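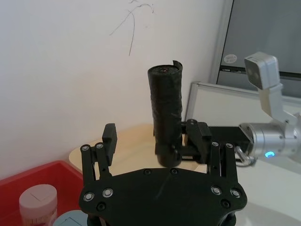 Merico Finger Linkage Service Kit, two-arm bench cells

Part of the Merico spares range. Sold by Grurnach.

In stock. Ships from Cerkitz on working days.

Overview

The kit covers routine service on the parallel-jaw gripper used on both arms of the Merico bench cell. It replaces the wear parts in one gripper: both finger linkages, both finger pads, and the screws that hold them. A cell with two arms needs 2 kits. Left and right arms take the same parts.

The gripper body, the wrist camera and its bracket are not included. Order those separately from the Merico spares list.

In the kit

Finger linkage, left, black
Finger linkage, right, black
Finger pads, one pair
Linkage screws, one bag
Plate bolts with washers, one bag
Thread locker, single-use tube
Printed service card

When to change the parts

Grurnach recommends a full change every 73 days for cells that run one shift. Check the pads once a week in between. Change them early if the rubbing face is polished, if a corner has lifted, or if the fingers no longer meet squarely when closed.

Cells that pass objects from one arm to the other wear their pads faster. In a handover both grippers hold the same object for a moment, and any small error in position goes into the pads. Soft, rolled items such as bag rolls will hide this error for a long time. Test with a rigid block if you suspect it.

Light scratches on the base plate do not affect the grip. Replace the plate if it is bent or a bolt hole has pulled.
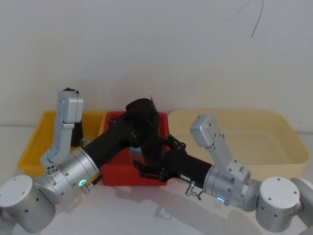 Fitting

Allow 30 minutes per gripper.

1. Clear the gripper and move both arms to the service position, well apart. Lift out any bins that stand within reach of the arms.
2. Stop the cell at the main switch and lock it. Do not rely on the joint light to tell you that power is off.
3. Support the wrist with one hand and remove the linkage screws. Discard them.
4. Lift off the old linkages. Wipe the plate with a dry cloth.
5. Fit the new linkages loosely, then close the fingers by hand and check that the pads are parallel.
6. Apply thread locker and tighten the screws evenly, a little on each side. Torque values are on the service card.
7. Check that the camera bracket has not moved. If it has, recalibrate before running.

After power-up, run the open and close cycle, then a slow handover over the middle bin. Watch the links of both arms as they come together. They should pass without touching.

Details

Kit weight: 141 g
Storage: dry, in the bag supplied
Fits: Merico bench cell, both arms
Does not fit: Merico single-arm cell with suction head

Ordering

Orders placed before noon leave the same day. Customers with a Govindasamy service contract should order through their contract page so that the kit is logged against the right cell. Unopened kits can be returned. Kits with an opened thread locker tube cannot.

The next revision of the service card is planned for March. Cards already supplied remain valid.

Page updated Sunday, February 8, 2026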